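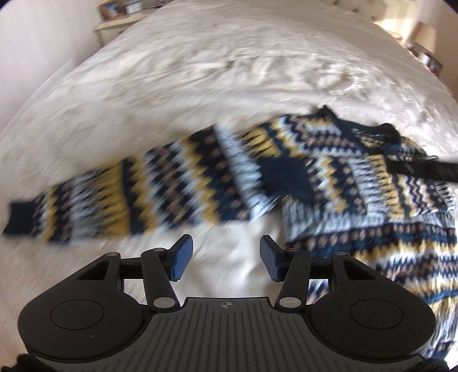

Cleaning and Descaling a Countertop Water Flosser

Patient Information, Baumgartner Dental Center

A countertop water flosser needs regular cleaning to remain sanitary and to keep its pressure. Mineral scale collects in the pump and tip, and standing water in the reservoir allows a film to form on the inside walls. The following instructions apply to plug-in models with a removable reservoir, including the Sollonus and Vidonero units issued by this office. Cordless models have a different drain and are covered in Leaflet 127.

Patients should read the manufacturer's manual before beginning. If the manual and this page differ, follow the manual.

What You Will Need

White household vinegar
Warm tap water
Mild dish soap
A soft brush or a clean cloth
A measuring cup
A small bowl or glass for soaking tips

Do not use bleach, scouring powder, or boiling water on any part of the unit.

After Each Use

1. Turn the unit off and pour any remaining water into the sink.
2. Hold the handle over the sink and run the unit for a few seconds until the hose is clear.
3. Press the release button and remove the tip. Rinse it under the tap.
4. Leave the reservoir lid open so that the inside can dry.

If mouthwash was added to the water, rinse the system before completing these steps. Fill the reservoir partway with plain warm water and run it through the tip into the sink.

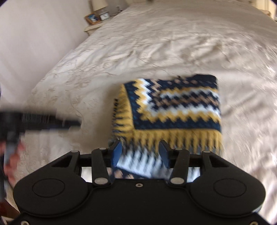 Last changed: April (Leaflet 843, descaling section revised)

Weekly Cleaning

1. Unplug the unit.
2. Lift the reservoir straight up from the base. On some models a rubber valve sits in the bottom of the reservoir. Push it out from below and set it aside.
3. Wash the reservoir by hand with warm water and dish soap. Check the manual before placing it in a dishwasher.
4. Rinse the valve under warm water, rubbing it gently between the fingers.
5. Wipe the base with a damp cloth. The base contains the motor and must never be placed in water or held under the tap.
6. Dry all parts, press the valve back into position, and return the reservoir to the base. A valve installed upside down will cause a leak.

Descaling

Descale the unit once a month. Households with very hard water may need to do so more often.

1. Pour 200 ml of white vinegar into the reservoir and add 200 ml of warm water.
2. Place the handle in the sink with the tip pointing toward the drain.
3. Plug in the unit, set it to the lowest pressure, and run it until half of the solution has passed through.
4. Turn the unit off. Let the remaining solution stand for 12 minutes.
5. Turn the unit on again and empty the reservoir completely.
6. Fill the reservoir with plain warm water and run it through. Repeat until no odor of vinegar remains.

Tips may be soaked separately in the same mixture while the solution stands. Rinse them well before use. A tip that still sprays unevenly after soaking should be replaced.

Replacing Tips

Tips should be replaced on the schedule given in the manual, and sooner if they are bent or cracked. Each member of the household must have a separate tip. Colored rings are supplied with most units for this purpose. Replacement tips for Sollonus and Vidonero units may be obtained at the front desk during office hours.

Storage and Travel

Before storing a unit for an extended period, descale it, empty the hose, and allow all parts to air dry with the reservoir removed. Do not wind the hose tightly around the handle.

When to Contact the Office

Stop using the unit and contact the office if the base leaks, if the cord is damaged, or if pressure remains low after two descaling treatments. Units on loan should be returned to Leonie Danzer, Hygiene Department, with the power cord and all tips in a sealed bag. Questions about gum bleeding or soreness should be directed to your hygienist and not to the equipment desk.

Related leaflets: Cordless Water Flossers (127); Care of Removable Retainers; Choosing an Interdental Brush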